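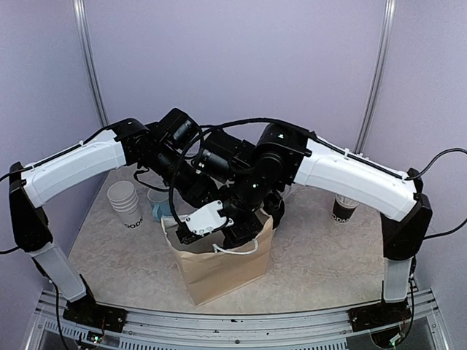 How to Get Your Record Ready for a Short Vinyl Run

This guide covers the steps between a finished mix and a box of records on your doorstep. It assumes you have already recorded and mixed your songs and want a few hundred copies on 12-inch vinyl. The examples come from a run we did for the Bisari EP, pressed at Grenditz and cut from masters made at Skirstead. Your plant will have its own forms and terms, so read those before you pay a deposit.

What you need before you start

Final mixes as 24-bit WAV files, at whatever sample rate you recorded in
A track list with exact titles and running times
Label and jacket templates from your plant
Written permission for any cover songs or samples
A record player you trust, for checking the test pressing

Step 1. Time your sides

Add up the running time of each side, including the gaps between songs. Longer sides have to be cut quieter, and quiet records have more audible surface noise. For a 12-inch at 45 rpm we try to stay under 13 minutes a side. At 33 you have more room, but the same rule applies: the shorter the side, the louder and cleaner the cut.

If one side comes out much longer than the other, move a song. On the Bisari EP this meant swapping the second and fourth tracks, and the band had to live with a running order that was different from the digital version. Nobody who bought it has complained.

Step 2. Put the right songs on the inside

The groove gets tighter as the needle moves toward the label, and high frequencies suffer first. Put your brightest, loudest songs at the start of each side and your slower or softer ones at the end. A ballad with brushed drums will survive the inner groove. A song full of crash cymbals and sharp S sounds may come out fuzzy.

Step 3. Order a separate vinyl master

Do not send the plant the same files you sent to the streaming services. Those are usually limited hard, and a heavily limited file gains nothing on vinyl. Ask your mastering engineer for a vinyl version with these points in mind:

Little or no peak limiting
Bass in mono below 90 Hz (ask your cutting engineer what they prefer, as opinions differ)
Sibilance on vocals turned down
No stereo widening plug-ins on the low end or the full mix
One continuous WAV file per side, with the gaps already in place

Send a cue sheet along with the two files. It should list the start time of every track in minutes and seconds. If you want a song to run straight into the next one without a visible band on the record, say so on the sheet.

Step 4. Choose lacquer or DMM

Most plants offer both. A lacquer is a soft coated disc, and many people describe the result as warmer. Direct metal mastering is cut into copper and can hold slightly longer sides. For loud guitar music we have used lacquer every time. For a quiet record with a lot of empty space, ask the plant to quote both and talk it over with whoever is doing the cut.
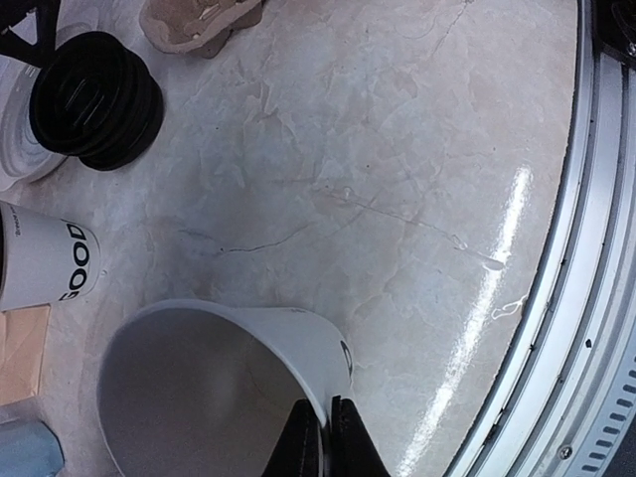
Step 5. Lay out the labels and jacket

Download the templates and work directly on them. Templates from different plants are close in size but do not match, and a jacket built for one will be rejected by another. Keep all text well inside the safe line. Labels are pressed on by heat and can shift a little, so a thin circle printed near the rim will almost always look off-center.

Check these items twice:

Side A and Side B are marked, or there is some other way to tell them apart
The speed is printed on the label
The catalog number is the same on the label, spine and order form
Black text is black only, and is not built from four colors
Songwriter credits match what you registered

If you want a message scratched into the run-out groove, send it now. Keep it short. Ours was the word Urrutia, after the street the band rehearsed on, and it took two emails to get the spelling right.

Step 6. Place the order

Get the quote in writing and ask what is left out. Freight, test pressings, shrink wrap and download cards are often listed separately. Our full bill came to $2,360, with freight and three test pressings included. Plants also reserve the right to ship slightly over or under the amount you asked for. We ordered 500 and received 514, and paid for the extras.

Do not book a release show until the test pressing has been approved. If you are aiming for June, have the masters finished before the winter holidays.

Step 7. Check the test pressing

Test pressings come in plain white sleeves. Play each side from start to finish, on speakers and then on headphones. Keep a note of the time of any click, skip or distortion, then play a second copy and see if the noise is in the same place.

A click on one copy only is probably dust or a flaw in that disc. A click at the same time on every copy is in the metal parts or the master, and you should report it. Have at least one other person listen on a different turntable. Cheap cartridges matter too, as plenty of your buyers own one.

Approve or reject in writing. Once you approve, the plant will press the full run, and faults that were on the test pressing are yours to keep.

Step 8. Receive and store the records

Open one box the day they arrive and look at several copies for warps, split seams and wrong labels. Most plants set a short limit for claims. Store the boxes upright in a cool room, off the floor and away from heaters, and leave them sealed until you need them.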